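Equipment gallery: the garment handling bench, 16 March planning round

Fri 16 March

Most people who will be asked to approve the spending have not spent time at the bench, so this page is meant to be read alongside the budget sheet. The sheet has the lines and the totals. The page has what stands behind them: what the work is like, what we already own, what wears out and what we would buy first if the money came in two parts.

The project is Mabaso, which is the folding and sorting work on clothing. Penton, the packing project, has its own sheet and is only mentioned where the two share a cost.

## What we are asking for

The request has three parts, in order of need.

1. Finger pads and spare fingers for the grippers we already have.
2. A second set of cables, with proper clips and strain relief.
3. One more arm with a gripper and wrist camera, on the same mounting as the present ones.

Parts one and two can be ordered now and come out of the running budget. Part three is capital and has to go through in the normal way. We would like all three agreed together, as the spares list changes if the arm is a different model.

## Quotes

We asked two suppliers, Fluseo and Flisoda, in February. Both sent prices for the arm, the gripper and a year of cover.

Fluseo is dearer on the arm and cheaper on the fingers. Delivery is seven weeks. The cover includes a replacement gripper on loan while ours is away.

Flisoda is cheaper on the arm, by almost enough to pay for the cables. Delivery is 13 weeks. The cover is parts only, and we would pay carriage both ways.

On the purchase price Flisoda wins. Over three years, with pads and one gripper repair a year counted in, there is very little between them. Our preference is Fluseo, for the shorter delivery and the loan unit. If Flisoda can bring the delivery down we would look at it again.

## Costs that get left out

The last request covered the machine and very little else, and we spent the rest of that year moving money about. This time the sheet includes:

- pads, which are consumables and should be budgeted as such
- clothing for the work, in a mix of weights, replaced when it goes soft
- table space, including the feet and joining plates for the tables
- staff time for setting up, put down as two full days
- blinds and lighting, shared with Penton
- insurance and the yearly electrical check

Table space needs a word. Each arm takes up more room than its footprint suggests, with the reach on one side and a place for somebody to sit on the other. If the third part is approved we will need another table section, and the order for that should go in at the same time as the arm.

Garments are cheap to buy but they do add up. Thin shirts and heavy trousers behave quite differently under the fingers, and a gripper set up for one will often need changing for the other. We have asked for a small yearly sum to cover both.

## At the bench
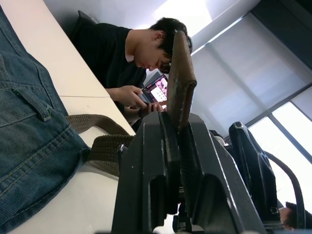 *Mabaso bench lead*

Denim and a webbing strap on the white tables, with the gripper close by. The brown padded finger is the sort of part that comes under line one of the request, and the black cable looping out to the side is line two. Heavy seams like the ones on this garment are the reason we want a stock of pads on the shelf before the next run of work.

The join between two table sections shows as well. Any new section must be the same height as the present ones, so please don't swap it for a cheaper table at the ordering stage.

## Order of buying

If only part of the money is available, buy the pads and fingers first, then the cables. Leave the arm until it can be bought with its cover and its table section. An arm without either would sit in its box, and the cover runs from the date of delivery.

Both quotes need to be confirmed again before an order is placed. The Fluseo price is for a single arm and the Flisoda one assumes payment on order, which finance would have to agree.

Changes to the sheet should be made on the sheet itself, and this page will be brought into line afterwards.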